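洗衣叠衣“自动化”先从手上夹东西开始,员工说还没省下时间

本报讯 做旧衣回收和整理的Plikwood公司从五月起在叠衣环节推行自动化项目,对外的说法是“让机器接过最枯燥的那一段”。几周过去,车间里一件衣服也没有交给机器叠。变化最大的是叠衣工的手:每周有三个班次,她们要握着夹爪干活,用夹爪去捏裤脚、翻领口、拉平衣角,动作由设备记录下来,送到技术方Jendex那里训练模型。

参加项目的有14名员工,都是原来的叠衣工。公司没有为此另外招人,也没有减少当天要交的衣物数量。按照内部通知,握夹爪的班次每人要完成50件,其余时间照常手工叠。

“用手叠一条牛仔裤,我不用想。用夹子,每个角都得想。”在叠衣组干了多年的欧赫玛·安克拉(Ohemaa Ankrah)说。她并不反对试新东西,但对“减负”这个词有保留意见:“负担减没减,得问晚上手腕酸不酸的人。”

除了车间,一部分采集放在普通住房里做,员工轮流过去。项目方的理由是,将来的机器不会只在传送带旁边叠衣服,家里的光线、地面和杂物都要见过才行。路上来回的时间算不算工时,员工和公司的说法不一样。员工说头几次没有算,公司说已经补登。记者周三下午向公司要补登记录,到发稿时没有收到。

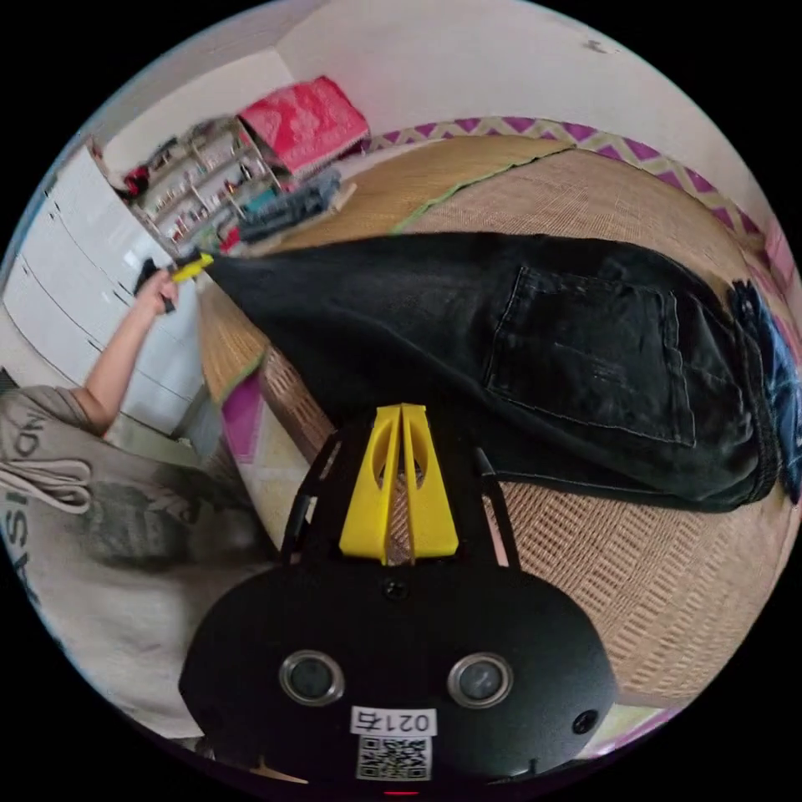 用夹爪整理一条黑色牛仔裤,裤子铺在编织席上。

负责项目协调的埃贝雷·埃泽亚尼(Ebere Ezeani)承认,现阶段效率比手工低,但她认为不能拿眼下的速度下结论。“采集本来就慢。等模型学会了,叠衣工可以转去做质检和分拣,那些岗位更需要经验。”

至于有多少质检岗位、什么时候开放、工资按哪一档算,她表示“还在规划”。记者翻看了公司发给员工的说明,里面谈到岗位的只有一句“将视情况提供转岗机会”,没有数字,也没有期限。同一份说明用了整整一页介绍夹爪怎么充电、怎么擦镜头。

Plikwood不是头一家这样做的。同城的洗涤企业Abubakari去年也试过类似的采集,三个月后停了,设备退回供应商,原来许诺的转岗没有下文。该公司一名班长告诉记者,当时大家学得很认真,后来连一次总结会都没有开,她也不知道那些录下来的动作最后用在了哪里。

数据归谁,是另一个含糊的地方。员工签的同意书写明,录制内容可以用于“产品研发及相关用途”。安克拉问过,如果自己离职,她叠衣服的录像能不能删掉,得到的答复是要由技术方决定。Jendex在书面回复中称,所有素材都会做处理,不用于考核个人。对能否按个人要求删除,回复中没有提到。

几名叠衣工还提到计件的问题。衣物没有叠齐、中途滑脱,这一件要重来,重来的不计数。牛仔裤布料厚,还算好夹,最怕的是薄衬衫和带绳子的帽衫。有人建议按小时付采集班的钱,不再按件算,公司答应研究。埃泽亚尼说,按件是为了让数据量可以预期,“没有别的意思”。

受公司委托做评估的咨询机构Fledosov预计在试点结束后提交报告。记者看到的评估提纲列有动作成功率、单件用时和设备故障率,没有列员工收入,也没有列手腕和肩部的不适情况。埃泽亚尼说,提纲还可以补充。

采集班的排班表已经排到下个月,转岗的申请表目前还没有发下来。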